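Stanby Soft Objects, sample pack

README, last edited 2024-06-24

Hello, and thank you for downloading the sample pack! Stanby is the recording service we run at Dendora for people who are training or testing arms on things that bend, sag and squash, and the pack is a small slice of what a customer gets when they order a full set. It's meant for looking at before you spend any money, so please do poke around in it, try your loader on it, and write to us if something looks odd.

What's in the pack

There are 394 episodes, spread over eight tasks, and they come to 3082 seconds of recording altogether. The full Soft Objects set has 48 tasks and is delivered on a drive or by download, whichever suits you (the download is slow from some places, and we're sorry about that). Each episode sits in its own folder with the wrist video, the fixed-camera video, the joint positions, the gripper opening and a short text file giving the task in plain words, the way you'd say it to a person standing next to you.

The objects are ordinary household and craft things: modeling dough, cloth, cord, and bags with soft handles. We picked them with Brallirau, the workshop that tests our recordings on its own arm, and they kept asking for handles, handles, handles, so there are quite a lot of those.

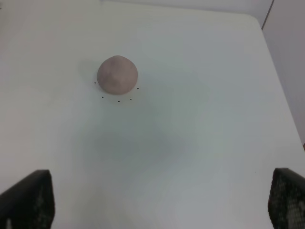
Dough, wrist view

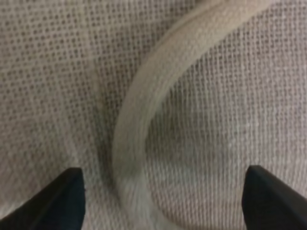
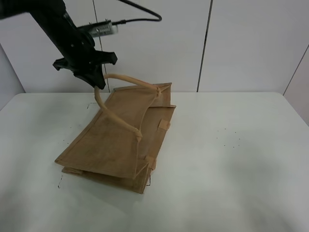 Jute tote, fixed camera

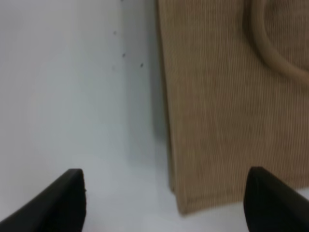
Views and timing

The wrist and fixed videos are started together and share a clock, and every frame has its time written in frames.csv. If you only want one view, just leave the other folder out when you copy, and the loader will carry on without complaint. We've kept the original colors and haven't sharpened or brightened anything. Wrist video of a soft thing close up can be blurry in places, and you may want your model to meet that early!

Labels

Each episode is marked "done", "partly done" or "not done". Évan Maillard went through every one of them, and Baptiste Maillard then went through them again without seeing the first set of marks. Where the two disagreed we kept both answers, in the columns label_a and label_b, so you can decide for yourself how strict you'd like to be. The partly done ones are mostly folding and handle tasks, and those are the ones we'd suggest you look at first if you're wondering whether the full set is worth it for you.

Known problems

Some task texts say "strap" and others say "handle" for the same part. We'll make them match in August.
The gripper opening is stored as a fraction in the older episodes and in millimeters in the newer ones. The units column tells you which.
Lighting doesn't vary much. If you need glare or a dim room, please ask for the Sqalli add-on, a separate set recorded with movable lamps.

Using it

The sample is free for study and for testing inside your own company. Please don't resell it or pass it on as part of another set. If you publish something with it, we'd be very happy if you named Stanby and told us where to read it.

Questions about orders, custom objects or a missing file can all go to the support address in contact.txt. Évan reads that one most mornings.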